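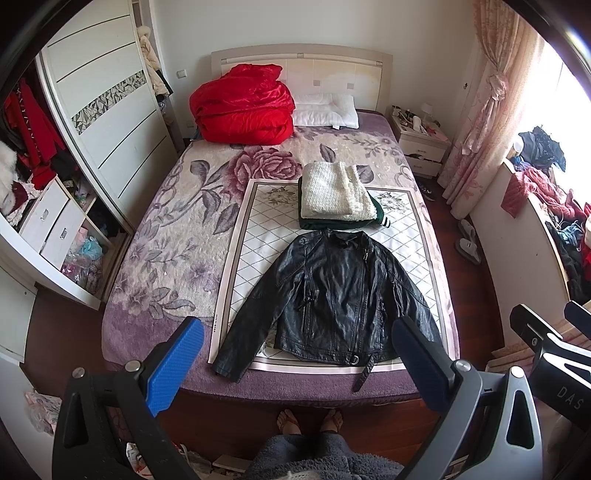
What to expect at a robotics open day (clothes folding)?

Posted by Bảo Triệu in Days Out & Visits
Sunday, February 25, 2024

My daughter's class has been offered places at the Tresano open day in April. The programme says there is a morning talk, then a folding session where visitors use the hand-held grippers on real clothes, then a robot arm doing the same sort of job. We have been sent a one-page sheet and it doesn't say much. It says to wear flat shoes and to bring "one garment you find awkward".

What counts as awkward? She wants to take a leather jacket with zips and a belt. I was going to send her with a jumper. Also, do parents get a go or do we just stand at the back? The sheet says groups of 5 and there are 30 in the class, so I can't see how they all fit in before lunch.

Sang-wook Ha

I went to the last one with my brother. Let her take the jacket. A jumper is fairly easy because you can squash it into shape and it more or less stays there. A biker jacket is a different job. The sleeves go off at their own angles, the collar stands up, and there are buckles and zip pulls for the jaws to catch on. You lay it flat first, front up, and bring one sleeve across before you touch the other. I tried to lift both together and had to start again.

The grippers are squeezed by hand, one in each. They are lighter than I thought but your wrists notice after a while. The pads grip well on knitwear and less well on smooth leather, so go for a seam or the hem. Don't pull on the zip tab.

Parents did get a go when I was there, after the children. They ran 4 groups at once and the talk was repeated, so the queue wasn't bad. The arm demonstration is slow. It folded one towel in the time I had a cup of tea. The man running it answered everything he was asked, though, and he showed us a fold that went wrong as well as the ones that went right.

Parking is at the Cumard building next door. Keep 50p for the locker, you get it back.

Heo

jumper is fine, mine got a thumbs up. take a packed lunch, the cafe was shut

Bảo Triệu

Thanks both. Jacket it is, and I'll put a jumper in the bag as a spare. Does anyone know if the belt should come off first?

Sang-wook Ha

Leave it on if it's sewn in. If it slides out, take it out and fold it separately. They had a tray for loose bits. Put her name in the jacket too, there was a fair pile of dark coats by the end.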